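Mineck Tabletop Set: Frequently Asked Questions
Last revised January 5, 2020

The answers on this page apply to the standard set of box, bowls and cubes. Questions about discontinued sets should go to the Ultton office.
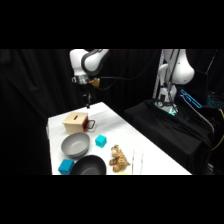
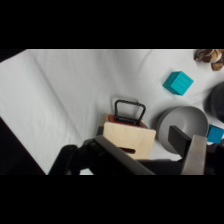 Light wooden box with black wire handle, gray bowl and two teal cubes.

What is the set used for?
Placing, stacking, lifting and put-away exercises on a table. It is used in occupational therapy rooms, in early-years classrooms and at home. There is no fixed activity sequence. The activity sheet packed with the set gives 7 starting layouts, and any of them can be changed.

Which items are included?
The wooden box, the gray bowl, a darker bowl and 2 teal cubes. Soft toys and clear cups are not supplied. Several of the layouts call for one of each, and any item that fits in the hand will do.

Which way up does the box go?
It has no fixed top. The handle is mounted on the red side, so with the red side up the box can be lifted straight off the table by the handle. With the red side facing sideways, the handle sticks out horizontally and the grip changes. Layouts 3 and 5 use the sideways position.

Is the slot a coin slot?
No. It is a second grip point, for users who find the wire handle too thin. Small items posted through it will go inside, and the box does not open without a screwdriver. Keep coins and beads away from it.

How much weight will the handle hold?
The handle is rated for a load of 1000 grams. Do not hang the box from it on a wall hook. If one leg of the handle works loose, stop using it and order a replacement. Bending the wire back weakens it at the corner.

Can the cubes be washed?
Yes. Use lukewarm water and a drop of dish soap, squeeze out gently, and leave to dry on a rack overnight. Do not put them in a dishwasher, a dryer or direct sun. The Rees cubes sold before the present version can be washed the same way but take longer to dry.

Can the bowls go in the microwave?
No. They are not sold as food containers. Wipe with a damp cloth.

How is the wood finished?
With one coat of Fovari clear oil. Marks from felt pens usually come out with a pencil eraser. Sanding removes the oil, and the spot will then need recoating. Allow the new coat a full day before handling.

What surface should we work on?
Any flat table. A white surface makes the darker bowl and the cubes easy to pick out, but a clear cup is hard to see against white. For users with low vision, swap the cup for a colored one. A cloth under the set cuts down noise. Folds in the cloth can tip a cube, so either smooth it out or leave the folds in on purpose as a harder version of the same task.

How should the items be laid out for a beginner?
Place the box at the far side of the table and a bowl in front of it. Put one cube beside the bowl. Add the second cube and the second bowl only after the first cube is being placed reliably.

Are spare parts available?
Handles, cubes and bowls are sold singly. The spare handle is part 152 and comes with its fixings. The red side is not sold separately; a damaged one means a new box.

Will the set change?
A thicker handle option is planned for March. It will fit existing boxes without drilling.

Who answers technical questions?
Glenys Price, product support, Ultton. Please give the purchase date and say which item the question concerns.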